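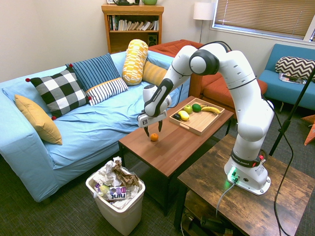 Household Services and Room Care
Unit 6: The Sitting Room — Surfaces, Covers and Table Service
Course Handout, Aststead College of Domestic Studies

Purpose of this unit

This handout supports the sixth practical session of the course. Students are expected to read it before attending and to bring a copy to the practice room. It covers the care of the coffee table, the presentation of a fruit tray, and the arrangement of a slipcovered sofa with mixed cushions. The cleaning of carpets is treated in Unit 7 and is mentioned here only where it affects the order of work.

The session lasts two hours. Students work in pairs and change places at the midpoint.

6.1 Order of work

Work in a sitting room proceeds from the highest surface to the lowest. Loose fabrics are dealt with first, as shaking and smoothing them releases dust onto the tables and the floor. The accepted order for this course is as follows:

1. Remove cushions from the sofa and set them on a clean sheet.
2. Straighten the slipcover.
3. Replace the cushions.
4. Clear and wipe the coffee table, including the lower shelf.
5. Clean side tables.
6. Return the tray and arrange the fruit.
7. Vacuum the carpet.

Students who complete step 7 before step 6 will be asked to check the floor a second time.

6.2 Slipcovers

A loose cover is chosen for ease of washing and will never sit as closely as fixed upholstery. Wrinkles across the seat and arms are normal in a room that is in use. The light blue cover in the opening photograph shows the kind of loose, wrinkled fit that students will meet most often, and it is a suitable starting point for the exercise.

To straighten a cover, begin at the center of the backrest and draw the fabric outward with flat hands. Tuck the surplus into the gap behind the seat, using the side of the hand or a rolled magazine. Do not pull from the front hem. Pulling from the hem moves the wrinkles to the back of the sofa and places strain on the seams.

Covers should be laundered according to the sewn-in label. Where the label is missing, use cool water and line drying. A cover put back while very slightly damp will settle better over the arms, but cushions must not be placed on it until it is fully dry.

6.3 Cushions

The sofa shown carries six cushions in blue, white, black and mustard yellow, some plain and some patterned. Mixed groups of this kind are common in furnished rentals and are more demanding to arrange than matched sets. The following guidance applies.

Place the largest cushions at the back and the smaller ones in front. A plain cushion may be used to separate two strong patterns. Repeating a color at both ends of the sofa gives the group some balance; mustard yellow serves this purpose well against a blue cover. Striped cushions should be turned so that the lines run in the intended direction, and this should be the same each time the room is made up.

Tassels and pom-poms, such as the red ones on the checkered cushion, should be combed out with the fingers. They should not be vacuumed. A bolster may be stood upright against the backrest or laid along the arm, according to the preference of the household.

Leave at least one full seat free of cushions. Guests should not have to move the arrangement in order to sit down.

6.4 The coffee table

Smooth wooden tops show finger marks, rings and dust readily, particularly in side light. Lift every object before wiping. Sliding a tray across the surface is the most frequent cause of fine scratches recorded in our practice rooms.

Wipe along the grain with a cloth that has been wrung out well, then dry at once with a second cloth. The approved cleaner for this course is Flevia, diluted at the rate of 33 milliliters to the bucket. It is not to be sprayed directly onto wood. The lower shelf is often in shadow and is easily overlooked — assessors will check it.

Rustic side tables with an uneven surface should be dusted with a soft brush before any cloth is used, as the cloth may catch.

6.5 The fruit tray

A tray with raised edges keeps round fruit from rolling and allows the whole arrangement to be lifted when the table is cleaned. A light wooden tray stands out clearly on a reddish-brown top. It may be set square to the table or at a slight angle; both are acceptable.

Wash and dry all fruit before it is placed. Give each piece a little room, and vary the colors so that similar shades do not touch. Apple, lime, lemon and banana make a serviceable base, to which one or two small fruits may be added. Lay the banana along an edge of the tray, where its curve will not disturb the other pieces.

Small orange fruits are best placed last. Lower each piece into position from directly above and release it gently. Fruit standing on the bare table should be moved to the tray, as any moisture beneath it may mark the finish.

Bananas ripen quickly and speed the ripening of fruit beside them. Inspect the tray daily and remove anything soft or split.

6.6 Materials for the session

Each pair will collect two cloths, a soft brush, a Mornow upholstery brush and a clean sheet from the supply room. Fruit is provided. Aprons are required.

6.7 Written task

Prepare a care plan of no more than 600 words for a sitting room known to you. State the order of work, the products to be used and the frequency of each task. Submit it at the Srisuk Building office before the next practical session.

Handout revised 12 Jan 2018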